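3.2 Who I talked to, and what they told me

I should say up front that I came to this question as a small shareholder myself. In March I owned 30 shares in Dramer, bought after a colleague wouldn't stop talking about it, and I'd never once voted them. That bothered me enough to start asking other people whether they voted theirs.

So I wrote to everyone on the mailing list of the Goltthorpe investors' club and asked if they'd fill in a short survey. I got 437 usable replies, which was a lot more than I'd planned for (I had set aside one weekend to read them!). Then I sat down with 47 of those people for a longer chat, mostly by phone. I asked each of them the same three things: why they bought, whether they voted, and what would make them sell.

The first answers were fairly predictable. People bought because they knew the company, or because a relative did. Voting was where it got interesting. Plenty of my callers thought they couldn't vote at all, as their shares sat with a broker and they'd never seen a ballot. Others had the ballot in their inbox and took it for junk mail. One man read me the subject line over the phone and I have to admit I would have deleted it too.

The selling question took the longest. I'd expected people to talk about price, and they did, but a good number talked about what the company made and whether they still understood it. Huệ Vương, who helped me sort the interview notes, started a separate pile for these and called it the "I know what they do" pile. Medical device makers turned up in it again and again – Collado and Triline especially – and holders of those two could often tell me quite a bit about surgical robots and very little about dividends.

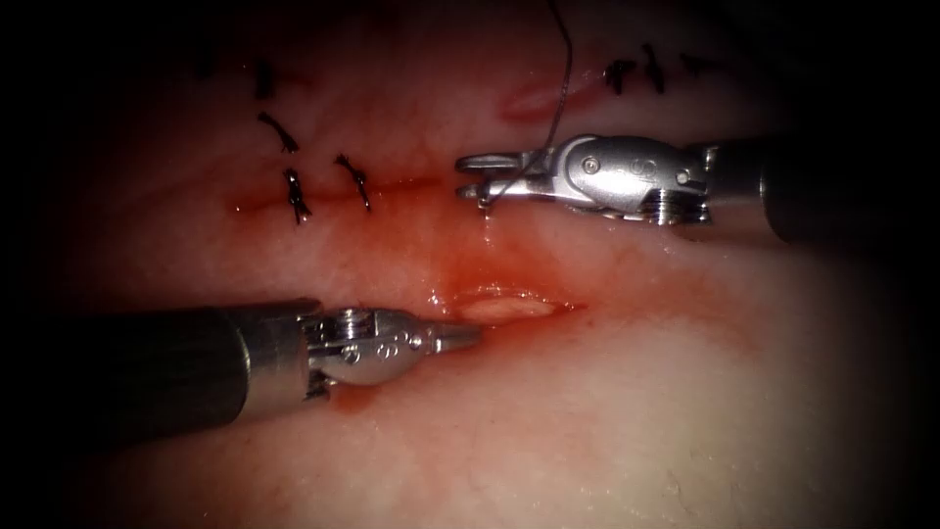 Figure 3. Two robotic surgical instruments at a partly sutured incision, with seven tied knots along the repaired part.

3.3 Sorting the answers

Huệ and I each read the interview notes on our own and gave every person one main reason for holding on. Where we disagreed we talked it through, and if we still couldn't settle it we marked the person as "mixed" and left it there. I know some readers will find that a bit loose. I tried a stricter version first, with a long list of codes, and it mostly taught me that people hold shares for several reasons at once and forget half of them by the next question.

I also kept the survey and the phone calls apart in the tables. People were a good deal more confident on paper – someone who ticked "I always vote" might tell me later that they meant to.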